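The flat-pack diaries, or how I spent my summer screwing legs into things

I promised a few of you I'd write about what I do all day now, and then I didn't, and then Kasun asked me at a barbecue whether I "build the robots" and I gave such a bad answer that I feel I owe everybody a blog post.

So! I don't build them. I drive them. Our little group in Nunbridge is trying to get a two-armed robot to put simple furniture together, and the way you do that (the way we do it, anyway) is to have a person work the arms through the whole job, over and over, while everything gets recorded. What the cameras saw, where every joint was, how wide the fingers were open. One run from start to finish is one episode. The target for this round is 4000 episodes, and when I first heard that number I laughed out loud in front of Janaka, who did not laugh back.

Most of what I work with is white plastic. White frame, white legs, white caps, white sockets, and the fingers on our grippers are white too. I asked early on whether we could please have a red one. Nghĩa, who looks after the training side, said people buy white furniture and the robot had better get used to it. Fair enough. My eyes hurt by three o'clock though.

The leg goes into a round cup at the corner of the frame, and on paper that's one step. In my head it's more like this: get one hand on the frame so it can't wander off, grab the tube, swing the end around to the socket, line it up, stop, breathe, line it up again because it looked fine from the head view and crooked from the wrist view, and then push. The lining up is where all the time goes. When you do it with your own hands you feel the edge of the cup and your fingers sort it out without asking you. Through the arms I get nothing back at all, so I'm doing it by eye, and I've become weirdly good at judging whether two circles are level!

The wrist cameras took me ages to get used to. They tilt with the hand, so the room is always sloping off somewhere, and when you've got a tube in the grip the tube is pretty much all you get. Nghĩa swears by them. The model leans on the close-up view for the last little bit and on the head view for everything before it, which is also how I've ended up doing it, so maybe we're training each other.

Things I've learned, in no order. Don't record after lunch if lunch was big. Don't fix a mistake too neatly: if the cap bumps the rim, I'm supposed to back off and come in again at a normal speed, and keep the episode, so the model gets to see what recovering looks like. (I threw away my bumpy ones for the entire first week. Janaka found out. We don't talk about it.) Move the frame between runs, and really move it, turn it, don't just nudge it an inch and call that a new start. And leave the black cover wrinkled. I used to smooth it out every time like I was making a bed, and then Rafsan pointed out that I was teaching the thing to expect a very tidy person.

I've done 171 episodes of the leg job myself so far. The rest of the pile comes from the other drivers and I'm not the fastest, that's Rafsan by a mile, but mine get kept more often. I'm choosing to be proud of that.

The first trained version had a go at it last week. It picked up the leg, carried it over to the frame beautifully, and hovered next to the socket for so long that I went and made tea. I know exactly where it learned to hover. Next up is shorter pauses, which means me, pausing less.

A couple of views from the leg job, one from a wrist and one from up at the head: 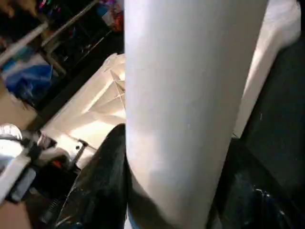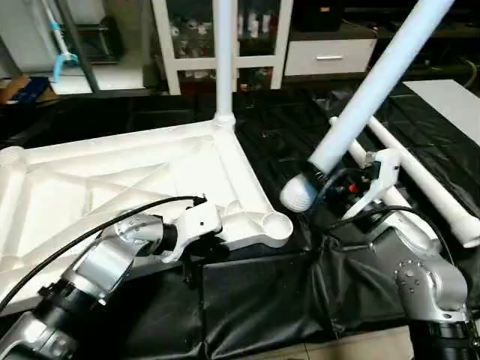 Posted by Ji-hoon Ahn on 7 September 2020
Filed under: work, robots

Kasun, if you've read this far, you can stop telling people I work at Kolter. I left in January. Next post will be the garden, I promise, unless the shelf job starts first, in which case it'll be shelves.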